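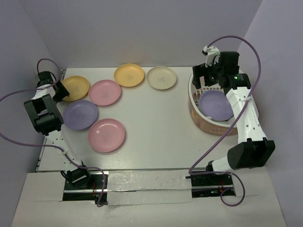
Plate Swap FAQ

I run the Haldane Plate Swap out of my house, and I get the same questions over and over, so I finally typed up my answers. Last updated June 2021.

What is it?
You borrow party plates from me, use them, and bring them back. Then you don't have to buy a stack for one birthday and store them forever. I started with 16 plates one February and now I've got 904, which my garage could tell you all about!

Does it cost anything?
Nope. I do ask for a deposit if you want more than one crate, and you get it back when the crates come home.

Can I mix colors?
Please do! I like a mix much better than a matched set – yellow next to pink looks so cheerful on a long table. Tell me if you want all one color, though, and I'll see what's on the shelf.

Do I have to wash them?
Yes, please. Warm water and regular dish soap. Skip the scrubby side of the sponge (I learned that one on my own plates). Let them dry all the way before you stack them, or they get that closed-up smell.

What about tomato sauce stains?
Baking soda and a little water, left on overnight. If it's still orange in the morning, just bring it back anyway. I'm not going to chase you over spaghetti.

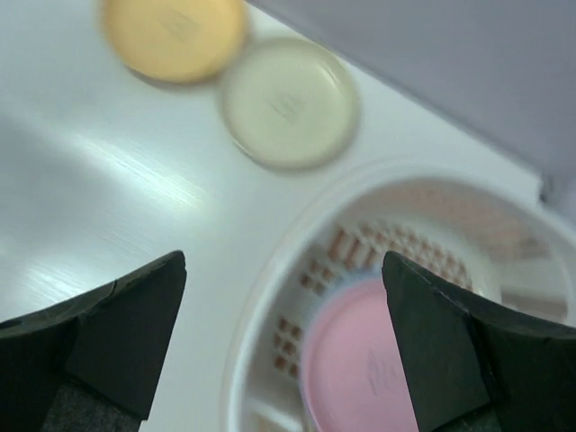
Yellow and cream, side by side

Do you have lids or bowls?
Some, but they go fast. Ask early, especially for graduation season.

Can you deliver?
Only in Haldane and out as far as Prandcombe. For anywhere else, you'll need to come to my side door on Putari Road – ring twice, I'm usually out back.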